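Granley Community Kitchen
Minutes of the monthly planning meeting, May 28, 2018
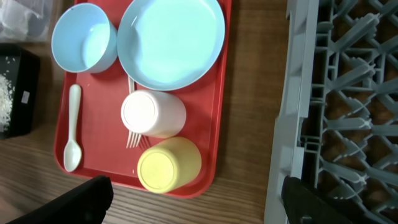 Red tray with bowl, plate, cups, fork and spoon, and the gray rack next to it.

Present: Ruth Giraldo (chair), Joscha Gerlach, Funmilayo Bako, Nicanor Henríquez
Apologies: Ottmar Harms
Minutes: Joscha Gerlach

Meeting opened at 6:30 in the side room.

1. Previous minutes
Approved with one fix. The oven repair was done by Michiels, and we had written it down as Zodau. Zodau did the drain.

2. Family suppers
Ruth opened with the good news: 97 people came to the last supper, our best night so far! The lentil soup went completely, and so did both trays of cornbread. Funmilayo said the kids' corner was the happiest part of the room and that several parents asked whether the colored dishes could come out every time. Everyone was very much for it.
Agreed: the plastic dishes are now the regular set for the kids' corner.

3. The red trays
Most of the evening went to this, and it was a fun one. Funmilayo would like each child to get a tray with everything on it, carry it to the table, and bring it back the same way. At the moment the trays come back as a heap, cups on their sides, the fork caught under the plate, and whoever is at the sink has to dig.

Nicanor likes the trays a lot. The raised rim keeps a rolling cup from going on the floor, and the red is easy to spot from across the room. His one worry is weight, with soup in the bowl. Ruth suggested ladling at the table for the under-sixes and letting the older ones carry their own.

We talked for a good while about where the bowl should go. Funmilayo prefers it in the middle, Joscha at the back next to the plate. We tried both on the table in the side room with water in the bowl. The middle won easily, the tray sits much steadier in the hands.

Agreed: bowl in the middle, plate behind it, cup at the front right, fork and spoon together on the left. Funmilayo will draw it on a card for the serving hatch.

4. Clearing and the rack
Joscha asked for the gray rack to live on the wooden table beside the returned trays, and for people to load it right there. Last time it stayed by the sink and the trays piled up at the other end of the kitchen. With the rack next to the tray, a plate goes straight from one to the other, and older kids can do it themselves. Two of them already asked to!

Order for loading, as worked out tonight:
Scrape first, into the pail.
Plates upright between the pegs.
Bowls leaning, open side down.
Cups upside down, never on their sides, or they fill up with water.
Forks and spoons in the small basket, which Joscha will bring over from the cupboard.

Nicanor asked whether the light cups will stay put on the pegs once the water is on. Not known. He will run one load on his own before the next supper and tell us how it went.

Ruth wants a towel under the rack on the wooden table. Agreed.

5. More dishes
Funmilayo has looked at a set from Bilport with the same sort of soft colors, 12 place settings to a box. She is delighted with them and passed the leaflet around. Ruth asked that we stay with light blue for plates and bowls, so that they stack without sorting. Cups can be any color, and the kids clearly love choosing between pink and yellow.
Agreed: one box now, and we look again in November.

6. Rice
The sorting and scooping table with dry rice will be back for the next supper. Last time it was packed from beginning to end and Nicanor had to be talked out of a second hour at it himself. Two requests: rice for play goes in its own container with a label on the front, and it stays well away from the trays when they are being scraped. Nicanor swept up rice for two days.
Agreed: play rice on the window side, dishes on the kitchen side.

7. Money
Balance stands at 1,870 dollars after the oven. Ruth proposed setting aside up to 80 dollars for the Bilport box and the tray cards. Agreed, all in favor. Receipts to Ruth, please, in the envelope and not on the fridge.

8. Other matters
Ottmar sent word that he can do the bread again and would like to try a seeded loaf. Yes please!
The step stool at the sink wobbles. Joscha will look at the feet.
Funmilayo thanked the Saturday crew for the shelf labels. Finding the big colander in under a minute is a treat.

Actions
Funmilayo: tray card, order from Bilport
Joscha: cutlery basket, step stool
Nicanor: trial load with the cups, label for the rice
Ruth: towel, reply to Ottmar about the bread

Next meeting: same room, 6:30, date to go up on the board. Funmilayo brings the new cups if they have arrived.

Closed at 8:05.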